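Notes for my talk at Motcombe, August 3, 2019
Looking after the finger pads (10 minutes, slides are few)

Good morning. Say thanks to Omolara Iyamu for the invitation. Speak slowly!

My subject is small. I will talk about the pads on one hand-held gripper, the one we call Relum, and how we keep them in order. At Plirundale we have logged 1,541 grasps with this tool since June. The motor gave us no trouble in this time. The pads did.

Start with the inspection. Open the fingers fully and look at both inner faces under a good lamp. Dust is normal and a light scratch can stay. What we look for is an edge that lifts. Ask the room: who checks the lower edge? Wait for hands.

Next slide. Leave it up for a moment before speaking.
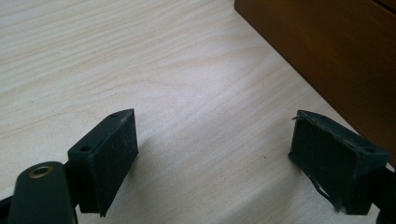

Birthe Baldursdóttir wrote to me that she would change both pads in every case, also when one is still whole, as two pads of different age do not hold a thin object evenly. I did it the other way for a long time and I have now come to her side.

The left one is dusty but whole. The right one has a torn flap at the top corner and is frayed along the bottom. Do not glue the flap back. We tried this 3 times and the glue made a hard ridge.

How we change them: power off, fingers open. Peel from the good end, slowly. Clean the old glue from the holder with a cloth and alcohol, and let it dry. Press the new pad from the centre to the edges. Then leave the tool closed on a flat piece of card for 6 hours. Write the date in the logbook.

If there is time, tell the story of the wrong tape. If not, go directly to questions. Hauke Grube has spare pads at the back table.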